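Regional Price Index Working Group
Minutes of the April meeting
Held at the Trerport office, with remote attendance from Skarcombe. Meeting opened at 9.30 am.

1. Attendance and quorum
All four regional offices were represented. Quorum was confirmed. The Perrin office joined after item 2 and did not vote on the previous minutes.

2. Previous minutes
Accepted with one correction. Under "Seasonal items", the reference to chained volume estimates should read "chained price relatives". The corrected version replaces the earlier file on the shared drive.

3. March index
The all-items index for the combined region stood at 149 (base period = 100). Food and non-alcoholic beverages made the largest upward contribution, with bread, cooking oil and dairy accounting for most of it. Transport made a small negative contribution following lower fuel prices at Skarcombe. Rents were unchanged in the published series, as the quarterly collection had not closed when the index was compiled.

The group noted that the trimmed mean moved less than the headline figure. The secretariat will include both measures in the release table, trimmed mean in the second column.

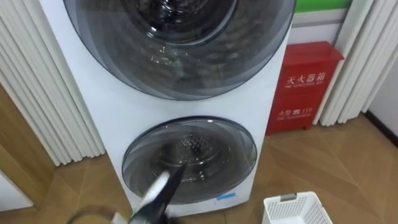
4. Missing quotes and imputation
Mesteo reported 69 missing price quotes for March, against a regional sample of roughly 400. Most were in clothing and fresh fruit. Two outlets closed during the collection window and a third refused.

Current practice carries forward the last observed price for one month, then imputes from the class mean. It was put to the meeting that carry-forward biases the index down when prices are rising quickly, and that class mean imputation should apply from the first month. A test run supplied by the secretariat showed a higher clothing sub-index under the proposed method and little change elsewhere.

Agreed: class mean imputation from the first missing month for all classes except regulated prices (water, electricity, bus fares), which stay on carry-forward. The change takes effect with the April index. Published months will not be revised. A methods note will accompany the release.

Action: secretariat to draft methods note. Mesteo to recruit replacement outlets, matched on outlet type.

5. Exchange rate used for imported items
Import prices quoted in foreign currency are converted at the mid-month official rate. The Skarcombe office tabled a paper arguing for the average of daily rates over the collection window. The paper found that the two methods diverged in months with a large single-day move, and that the mid-month rate picked up the move either in full or not at all.
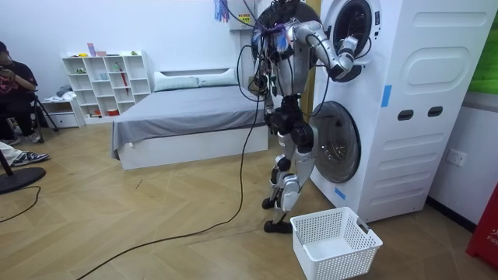
One member asked whether retailers repriced at the daily rate in any case, as several importers in Perrin appeared to hold shelf prices for weeks after a depreciation. If so, averaging the rate would add precision to a figure that did not match what households were paying. The member favoured collecting shelf prices in local currency wherever they existed and dropping conversion for those items.

Skarcombe replied that local currency prices were available for most of the imported items in its sample, though catalogue and special-order goods would still need conversion. The group accepted both points. Local currency shelf prices will be used where displayed, and the daily average will apply to the remainder.

Action: all offices to flag each imported item as "shelf" or "converted" before the next collection.

6. Rents
Deferred. The landlord survey response rate is still below the publication threshold in Perrin. The centre there will send a second reminder and extend the closing date by one week.

7. Weights update
The household expenditure survey file has been received. Preliminary weights show a higher share for food and a lower share for recreation and household durables. Draft class weights will be circulated for comment. Offices are asked to check the household durables class against local outlet coverage.
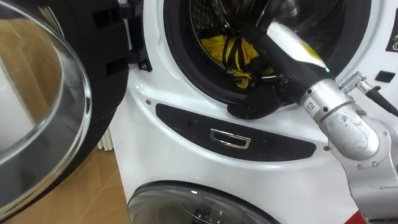

Stacked laundry unit, upper door open.

8. Release timetable
The April index will be released at 11 am. Offices will receive the tables under embargo on the preceding working day. Requests for early access from outside the group are to be referred to the secretariat.

9. Other business
Trerport asked that the template for outlet refusals be shortened. Agreed in principle, with a draft to come.

Meeting closed at 11.50 am. The next meeting will be hosted by Mesteo.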